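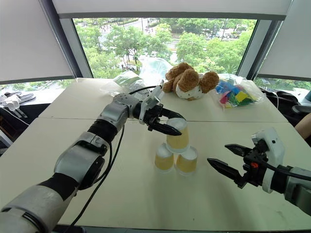
ok so the wagon thread a bunch of you asked for. Settle in, I'm on my second coffee and I have opinions about door seals

Quick recap if you missed the earlier posts: back in October I bought a Leltow wagon. Long-roof, cream over brown, the three-row version with the little backwards seat in the way back. It had been sitting in a barn outside Leiva under a tarp and a lot of hay

The odometer says 96 thousand miles and I believe it, mostly because the pedals are barely worn and the driver's seat still has all its stitching. The passenger seat is another story. I think a dog lived on it

Seller wanted way more than I had. I went home, sulked, came back a week later with cash and a flatbed and he'd changed his mind about the price. No idea why. I did not ask!

First thing everybody wants to know is does it run. It does now. It did not then. The tank had a layer of something in the bottom like maple syrup, and it smelled like old paint. Dropped the tank, had it cleaned and sealed at the radiator shop, new lines all the way forward

Carb came apart on my kitchen counter over a weekend. The rebuild kit was from Skiltent and I have to say the gaskets fit perfectly, which is more than I can say for the last kit I used (the truck people will remember, I was not calm about it)

It fired on the third try with the new plugs. Ran like a bag of hammers for a minute and then smoothed right out. I may have yelled. The neighbor's porch light came on

Brakes: all new. Every hose, every cylinder, shoes on all four corners. The old front hoses were so swollen inside you could barely push a paper clip through. If your car has been parked a long time please please do your hoses before you drive it anywhere

Rust report, because I know you're waiting. Floors are solid. Rockers are solid. The tailgate is... a tailgate. The bottom edge was basically lace held together with brown paint. I spent over 200 bucks on a used one from a guy in Rasudard and it showed up in the wrong color but with zero holes in it, so I'm calling that a win

ok DOOR SEALS. I bought the cheap ones first. Do not buy the cheap ones. They're too fat at the corners and the rear doors wouldn't latch unless you slammed them with your hip. Sent them back, got the good ones for 95 a side, and now the doors close with that nice soft thunk

While the doors were open I pulled the cards off and found the original window sticker folded up inside the left rear one! Water stained and half of it is gone, but you can read the options. Roof rack, tinted glass, AM radio, the tow package. It's in a sandwich bag in my desk until I can find a proper frame

Things I have not fixed: the clock, the dome light, the horn (works only when turning left), the wiper that parks itself straight up in the air. The horn is next. I think it's the contact ring in the column and I've been putting it off because the steering wheel does not want to come off

Somebody asked about paint. I'm leaving it alone. There are scratches down the right side and the roof is faded to kind of a biscuit color, and I like it that way. I clayed it and put wax on it and it came up better than I expected, especially the hood

Mileage on the highway is bad. Mileage in town is worse. It's a giant wagon with a V8 and a 3 speed automatic, I knew what I was getting into. It'll cruise at 60 all day though, and the ride is like sitting on a couch

Took it to the lake and back last month, no tools needed, and the temp needle stayed put even in the traffic by the bridge – the new radiator cap seems to have sorted that out

Next up is the headliner, which is sagging so low in back that the kids have been poking it with pencils. If anyone has done one of these with the bows still in the car, tell me how you kept the glue off everything

Also still looking for the left rear hubcap. Just the one. Dents are fine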